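Meson House Rules

README for the rules folder. Please read this one before the others.

Welcome, and thank you for opening the README first, which already puts you ahead of where most of us started. This folder holds the working rules for the two-arm bench at Wakcombe and for the recordings that come off it. The dataset itself is called Meson and lives in its own folder with its own card. What you'll find on this page is how we expect people to behave around the bench, how a session should be run, and what has to be true of a recording before it is allowed into the release. I wrote most of it over a long winter, with plenty of help, and I've tried to keep it in the kind of language you'd use with somebody standing next to you.

What the rules cover

They cover any session in which both arms are powered, whether a person is driving them or a trained policy is. They also cover the quiet parts, like swapping a gripper finger or wiping the tabletop, because that's when people tend to relax a bit too much. They don't cover the single-arm bench at Sorkitz, which has its own sheet, and they don't replace the safety training you get from your own employer. If your site rules are stricter than ours, follow your site rules. If they're looser, we'd be grateful if you followed ours while you're recording for Meson.

Files in this folder

rules_bench.txt: the full bench rules, with notes
rules_handover.txt: anything where the two grippers come close to each other
rules_release.txt: what a recording needs before it goes out
session_sheet.txt: the blank sheet, one per session
changes.txt: what changed and who asked for it

Before you power on

Walk up to the bench and look at it for a moment with your hands at your sides. Look at the tabletop, the mounting bases, the cables, and any wiring near the front edge, in that order. Then fill in the top of the session sheet. It wants your name, the task, the policy version if there is one, and whether anything on the bench has been changed. "Nothing changed" is a perfectly good answer, but please do write it down, as a blank box has cost us more afternoons than I care to remember.

Agree out loud who has the stop button. One person holds it for the whole session, and if they need to step away, the arms go to rest first and the button changes hands after. Hands stay out of the enclosure while the motors are on, including for "just a second" jobs like nudging a block back into place.

Close-quarters poses

This is the part people ask me about most, so forgive me if I go on a little. When the two arms come together over the middle of the table, each one is the other's nearest obstacle, and the camera view that looks so roomy at the start of a session suddenly isn't. Our rule is that only one arm moves during the last 30 mm of an approach. The other one holds still until the moving arm has stopped. Speed for that last stretch is capped at 5 percent of the bench limit, for people and policies alike.

Cables get their own rule. With the arms in the meeting pose, pause and look at any loop that hangs near a gripper, and ask whether it could be caught when the fingers close or when the wrist turns. If you aren't sure, back the arms off, power down, and tidy it. A session that starts late is fine by us.

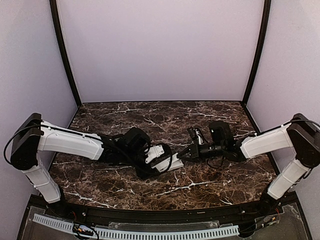
Amparo Palacios wrote back on the first draft of this section to say that the one-arm-moves rule was sensible for people but awkward for learned policies, which don't take turns unless they've been shown how. She wanted the rule kept for every demonstration, and for policy runs she asked for a soft limit in the controller that slows both arms together whenever the gap gets small. "Otherwise you will have a rule on paper that the machine has never heard of," she added, and she asked us to say plainly which of the two was in force for each recording.

We took both suggestions, and I'm very glad she spoke up! The session sheet now has a box marked "turn rule / soft limit," and one of the two must be circled. For demonstrations it's always the turn rule. For policy runs it's the soft limit, which starts at the same 30 mm as the turn rule and comes down to the same 5 percent cap.

What a recording needs before release

The current release has 460 episodes, and every one of them passed through the same short check. The session sheet has to be complete and readable. The video and the joint readings have to start and end together. If the stop button was pressed, the episode stays in the set and is flagged as stopped, with a line about why. We used to throw those away, and I still wince about it, because a stopped run is often the most useful thing a newcomer can study.

Please don't trim an episode to make it look smoother. Hesitations, missed grasps and second tries all belong in there, labeled as what they are.

Borrowing these rules

The folks at Aguirre have already adapted the handover file for a bench with longer arms, and you're welcome to do the same. Change the distances to suit your own equipment after measuring how far it travels when stopped at full speed; ours were chosen for our bench and shouldn't be trusted on yours. Keep the changes file going, even if it feels fussy.

If something in here is unclear, or you think it's plain wrong, add a note at the bottom of changes.txt with your name beside it. I read them with my first coffee, and the next revision of rules_handover.txt is due in January.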